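Accept cookies | Manage preferences

Fokum grasping data, progress report to Barrientos
9 Oct 2024
Share (4)

The Sernesdale cell has logged 2000 of the 3000 demonstrations promised under the grant. I would ask you not to read that as two thirds of a working system. Most are short reaches toward a clear plastic container by the same black two-fingered gripper, over the same blue background, and a learner fed on those may pick up the color blue before it picks up anything useful.

Transparent bins were our choice and I still defend it, with less conviction than in February. Rims and ribs throw highlights that shift with every small change of the wrist view.
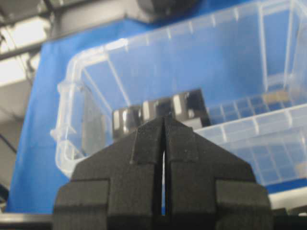 Of the finished episodes, 203 were rejected on review, mostly for late grasp labels. Torex, who supply our labeling tool, call this normal. I have no second source for that claim and we are relabeling a sample by hand before accepting it.

The other worry is variety. Boxes marked DYNAMIQ are among the objects on the current list, and several identical boxes give the policy very little to tell apart. Operators also settle into one approach angle after a few sessions. I have asked for mixed objects and a changed start pose in the next batch, even if it slows the count.
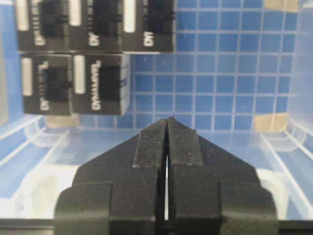
Torex replied to the draft that slowing down now would be a mistake, and that volume usually takes care of variety. We disagree. Please hold the next payment against a test on unseen objects instead of the episode total.

2 comments

Get our newsletter. Unsubscribe at any time.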